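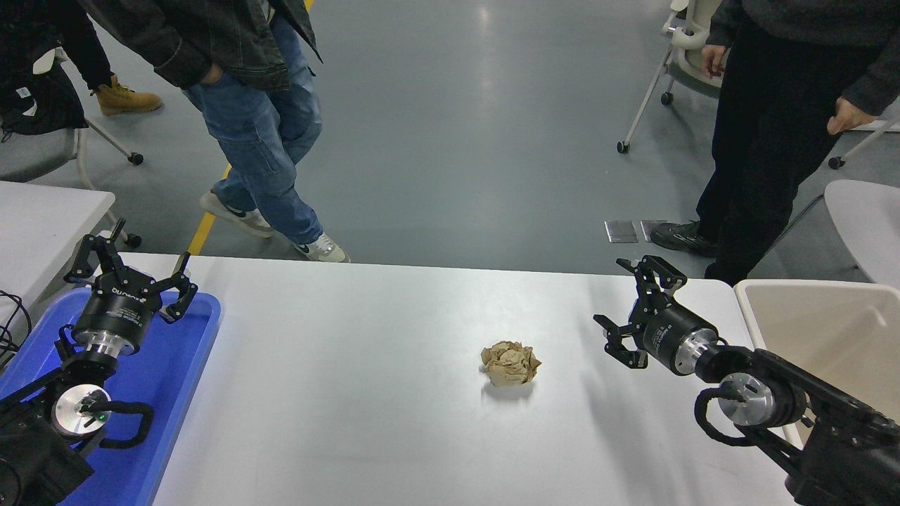

Figure 2. Work table with crumpled paper.

4.1 Body panel records at the Zilten works

The Zilten works built the Florkano coupé in small numbers, and most of its outer panels were finished by hand. The job cards held in the Clurnik archive give the panel shop's hours for 2308 bodies. Each card lists the chassis number, the panels fitted, the time booked and any rework. We left out cards where the chassis number could not be read.

Front wings took the most time. The pressing supplied by Danladi came in two parts, which were gas welded along the headlamp line and then filed and leaded. A pair of wings was booked at 36 hours in the early cards. After the first 600 bodies the shop changed to a wooden former with a steel edge, and the bookings for wings fall from that point. Doors show no such change - they were hung and trimmed to each shell throughout the run, and the fitter's stamp is usually the same on both sides of the car.

Rework is harder to read. Some foremen entered it on the original card, others opened a new one, and the two methods overlap for several months. We counted a second card as rework only when it carried the same chassis number and a panel code already closed. Cards from December are thin in every year, as the shop shut for stocktaking and hours were often carried over to the next month.

Paint hours were kept in a separate ledger and are dealt with in Section 4.2.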